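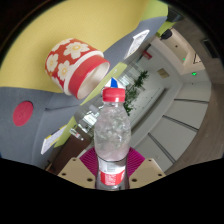 4. Data collection

4.1 Site and task

All demonstrations for the bottle task were recorded in the open lounge, not in the lab. Reason is simple - the lab set from our earlier Nemon runs had one table, one lamp, one wall, and the policy learned the wall. Success dropped the moment we moved the table. So for this round we wanted windows, ceiling lines, plants, people passing far off, all the stuff a fixed bench doesn't have.

Task is short. Approach a capped plastic water bottle, close on it, lift, move it to the red coaster, open, back off. One bottle, one hand. The mug stays nearby as a distractor and is never the target in this split. Other things on the seats and tables (booklets, a patterned box, a second bottle further back) were left where they were and are not labeled.

We collected 840 demonstrations over two afternoons with the hand-held gripper. 27 were dropped before training, mostly tracking loss when the operator turned too fast toward the windows. No robot was used at this stage. Operators had a practice block of 30 grasps each, not counted and not kept.

4.2 Start poses

Start poses matter more than we first thought. In the pilot every operator began from the same comfortable stance, gripper open, bottle dead ahead, and the resulting policy would stall if the bottle was even slightly off to one side. For the main set the operator steps to a new spot before each demonstration and starts with the fingers open and short of the bottle (Figure 4). Height changes too. We did not script the angles, just asked people not to repeat themself.
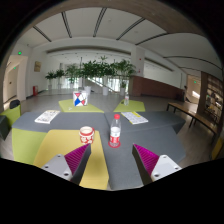 Mabli Prothero objected at the internal review that unscripted starts are not the same as varied starts, and that people drift back to a favorite angle within minutes if left alone. Fair point. We checked the logged poses after the first afternoon and she was right, there was a clear clump on the left side. For the second afternoon a cue was added - a tone in the recording app, high or low, telling the operator which side to come from. The clump is still there in the merged set but weaker. We did not rebalance it by hand.

Figure 4. Collection with the hand-held gripper in the lounge. Views are from the gripper camera, not in time order.

4.3 Grasp and release

Fingers are soft and ribbed, so they bend around the bottle and forgive a lot. That is good for the operator, less good for the data. A sloppy approach still ends in a firm hold, and the label "success" hides it. We therefore store the finger opening at every step and not only a final flag. Approaches where one finger touches well before the other are kept but marked as uneven.

Clear plastic is the hard part. The cap and the label carry nearly all of the visual signal and the upper body picks up whatever is behind it. Hoàng, our baseline encoder, tends to lock on to the cap and ignore the rest.

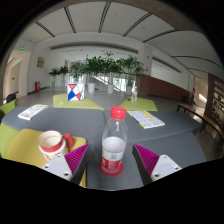
This becomes a problem at the end of the approach, where the useful cue is lower down, between the finger pads and the label. Random crops that hide the cap helped some. Color jitter did not help, it made the red things in the room harder to tell apart and we took it out again.

Release was messier than grasp. Operators let go early when the bottle felt stable, and the camera cannot see "felt". We asked for a short pause before opening, which gives the model a few near-still steps to hang the release on. Thoa Phí went through the release segments and trimmed the pauses that ran long, otherwise the policy learns to wait forever. The trim rule is in the Platusgate config files, along with the crop settings.

One more note on the wide lens. Straight edges bend strongly toward the border and we do not undistort. Tried it on the pilot, lost too much at the sides, where the finger mounts are. The fingers stay visible through the closing phase in raw frames and that is worth more to us then straight tables.
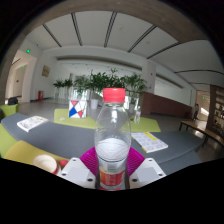 4.4 Splits and storage

Demonstrations are split by operator, not by episode. Splitting by episode put near-twins on both sides and the validation curve looked far too nice. Files are stored in the Cisalbridge format, one folder per demonstration, with raw video, pose log and finger opening on the same clock. Uneven grasps are in the training split by default - a flag in the loader turns them off. Results with and without them are given in Section 5.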